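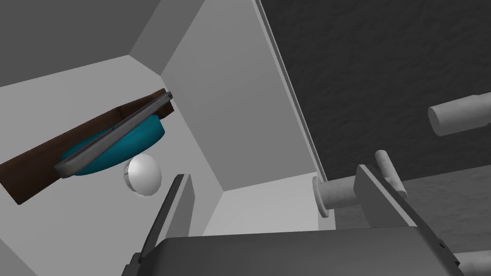
Shipped, sold or in use: which number is market share?

Westotum Community Help > Phones and Tablets > Industry and Market Data

Posted by Shona Hinds, 5 December 2024

I do the buying for a small shop that sells cases, chargers and screen protectors. We have to decide which phones to stock accessories for next year, and I can't carry everything. One of the brands our customers ask about is Drallby. I've been trying to work out how big they are in our region and I keep getting different answers.

The Drallby reseller sheet says 1409 thousand phones for the last quarter. A Hotholm summary I was sent by a supplier says 1121 thousand for what looks like the same quarter. Then there is a web traffic chart that puts Drallby well below where either of those numbers would put it. The three of them can't all be right, unless they are measuring different things and the labels don't say so.

The reseller sheet says "units" and nothing else. The Hotholm summary says "sell-through" in the small print and covers 13 countries. The web chart says "usage share."

Is one of these the real market share? And if I only want to know how many people around me own one of these phones and might buy a case for it, which should I be looking at? I don't have a budget for a full report.

Also, Drallby is bringing out a new flagship and my supplier says the current one is being "drained." I don't know if that changes anything for me.

Benito Soler

They are three different measurements. None of them is wrong by itself.

Shipments, or sell-in, is what the manufacturer sends to carriers, distributors and stores. If a truck drops a pallet at a warehouse, those phones are shipped. Manufacturers like to report this number, partly because they know it the day the quarter closes. A sheet that only says "units" is nearly always sell-in.

Sell-through is what the stores and carriers sell to the person who will use the phone. It's harder to collect. The research firm gets it from store panels, carrier reports and some estimating, and the method differs from one firm to the next. You can't put one firm's number beside another firm's and subtract.

The gap between the two is mostly channel inventory, meaning phones sitting in stores and warehouses. If your sheet and the Hotholm summary really do cover the same countries and the same weeks, then 1409 against 1121 says a lot of phones went into the channel and did not come out the other end in that quarter. Check the countries first. Reseller sheets often use a sales region that doesn't match anybody else's map, and two or three extra countries would explain a gap of that size with no inventory at all.

Also check the quarter. Some companies end their fiscal quarter a month off from the calendar one. For a maker that ships heavily before the holidays, moving one month makes a big difference.

About draining: when a new model is close, the maker slows shipments of the old one so the stores can clear what they have. During those weeks sell-in falls and sell-through can stay level or go up. Share calculated from shipments will look bad that quarter and then look very good in the next one, when every store is filling its shelves with the new model. People write headlines about both. The number of customers walking around with the phone has barely moved in either quarter.

So if your supplier is right about the draining, I'd expect sell-in to be the smaller number, and yours is the larger. Either it hasn't started, or the sheet is for an earlier period, or the regions don't match. Ask the reseller which months and which countries. They will usually tell you if you ask by email and keep it short.

For your purpose I would not use either one on its own. You want installed base, which is how many are in use now. That is several years of sell-through added together, minus phones that were broken, lost, recycled or put in a drawer for good.

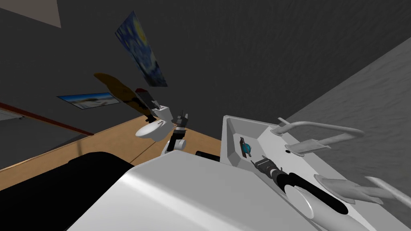

Installed base has its own trap, which is that in use doesn't mean in use as somebody's main phone. Old handsets get passed to children, used as alarm clocks, or left plugged in to play music. If one ends up doing that last job in a bathroom, with a white toilet and a white sink vanity like the ones in the picture, it can still check in for updates and be counted as active. Its owner is not going to buy a new case for it. Accessory buyers tend to do better with phones sold in the past two years or so, and I'd weight the past year most heavily, as most people buy the case in the first few weeks.

Usage share from web traffic is a different thing again. It counts page views or visits, so someone who browses all day counts for more than someone who makes two calls a week. It also depends on which sites are in the sample. If Drallby sells mostly cheap phones to light users, it will look small on that chart and still have plenty of owners. I'd use it to see whether a brand is going up or down, and leave the level alone.

Dindo Dizon

Just stock for the top two brands and forget the rest. Market share numbers are made up anyway. I used to work at a kiosk and we sold almost nothing for the smaller brands.

Ezequiel Marín

I'd agree with most of what Benito wrote but would add something more local. I buy for Palacios, which is a repair counter and accessory shop, and we stopped paying for market data a while back. National share did not match what came through our door. One carrier store near us was pushing a single mid-range model with a rebate, and for most of a year that model was far more common on our street than any chart would have told you.

What we do now is write down the model every time someone asks for a case or a screen, including the times we don't have it. The requests you can't fill are the useful part, and your register won't show them. Keep the list for a couple of months. Then call the nearest carrier store and ask which models they are running promotions on through the spring.

On the new flagship, find out whether the body is the same size and whether the camera cutout moved. If it's a new shape, run down the old cases slowly and don't dump them. The old model usually gets a price cut when the new one arrives and sells for quite a while after. We were still selling glass for the previous Drallby long after they stopped shipping it.

For a first order on a model we have no history with, we go small and reorder. Suppliers will offer a better price if you take up to 2000 pieces, and for a shop your size that is a lot of plastic to have sitting in the back if the phone does badly. Pay a little more per piece and order again.

I wouldn't go as far as Dindo. Top brands are where every gas station and supermarket already sells cases, and the margin is thin. Someone with a less common phone who finds the right case on your wall will pay full price for it.

Shona Hinds

Thank you, this helps. I went back to the reseller and the sheet does include countries that are not in the Hotholm summary, so that is at least part of the gap. They have not told me which months yet. I'm starting the request list at the counter this week.

Valeriano Montes (moderator)

Moved here from General Phone Help. Shona, if the reseller gives you the months, please add them to this thread. We get this same question whenever a brand changes models.

Westotum uses cookies to keep you signed in and to remember your forum settings. By continuing to use this site you accept our use of cookies. Accept / Manage settings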